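Section 4. Recording your first batch of clamp demos

Okay, so by now you've got Gakus installed, the sim opens without complaining, and your hand controller is paired (if it isn't, go back to Section 3, I'll wait). This is the part I like best! You're going to drive the white arm yourself and save a pile of examples for the learner to chew on.

Before you start

Load the scene called Bristier from the task menu. Leave the lighting at its default. I know it's tempting to play with the shadows right away, but Ashley Kettle has a whole section on that later (Section 7) and you want a plain set first.

Note: the grey arm on the tall black pedestal doesn't take commands in this task. If your controller seems dead, check that you haven't picked that one in the arm list. I've done it more than once.

4.1 Drive to the handle

1. Press Reset and wait for the tone.
2. Switch to the wrist view. Most people try to do the whole thing from the room view, and their grasps come out sloppy.
3. Open the fingers, then come down slowly until the red handle sits between them.
4. Close with a light squeeze of the trigger and hold it there.
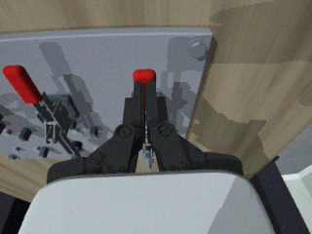
Figure 4-1. Wrist view, fingers closed on a red handle.

If you've got one fingertip on the handle and the other on metal, let go, back up and try again. You don't have to throw the whole take away. Recoveries are useful to the learner, and Jeptoo Mussa would happily have more of them in the set.

Caution: don't yank the controller while the fingers are closed. The sim will try to follow you, the contact forces go silly, and you'll get a take full of jitter that somebody has to weed out by hand.

4.2 Start and stop a take

1. Go back to the room view for a second and look the table over.

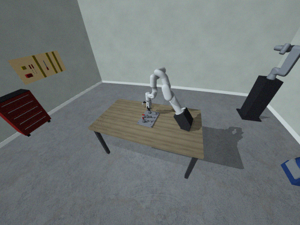
2. Tap Record. The counter in the corner starts at zero.
3. Do the task at a comfortable speed, the way you'd do it at your own bench.
4. Tap Record again to stop, then mark the take Keep, Maybe or Bin.

A good take for me is no more than 31 seconds. Longer ones still save, but the trainer chops them up, and the pieces don't always make sense on their own.

Note: Maybe is a real choice, so use it. Felista Shemweta goes through the Maybes on Monday and she's pretty generous.

4.3 Mix up your approaches

My first set had 382 takes in it and I'd come in from the same side on nearly every one. The learner got very good at that one side and hopeless at everything else. Please learn from my pain (and my lost weekend).

1. Lift the arm so the fingers are well clear of the board.
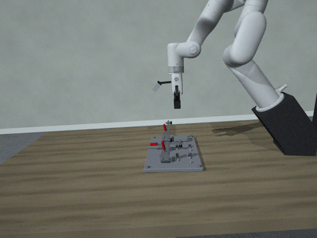
2. Turn the wrist a little, or shift over, before you head down again. Small changes are fine.
3. Every so often, pause partway down and carry on. It feels odd, but we want a few of those.
4. Swap which handle you go for. The task card on your screen will suggest one, and you can skip the suggestion with the grey button.

4.4 Check and upload

Do this at the end of each sitting, while you still remember which takes felt weird.

1. Open the Takes list and sort by length. Anything super short is probably a double tap on Record, so bin it.
2. Play back a handful in the room view at double speed.

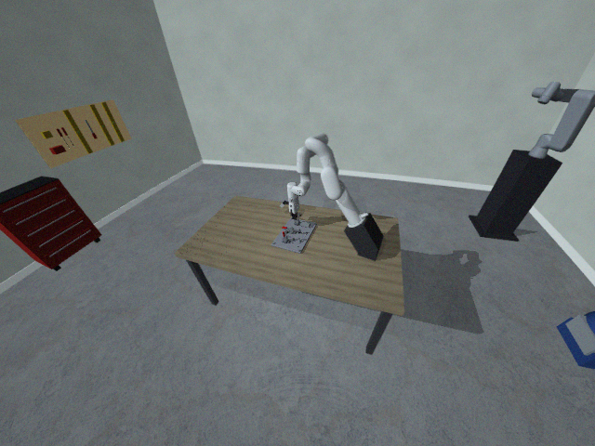
3. Fix any labels you've changed your mind about.
4. Hit Send to Yakubu and leave the window open until the bar fills.

Caution: closing the lid of your laptop during the upload will lose the labels, though the takes themselves stay on your disk.

Aim for 200 Keeps before you ask for a training run. If the upload stalls, write down the last take number shown and send it to Tyson Leclerc, who can restart it from there. Colour settings for the playback window are in Section 5.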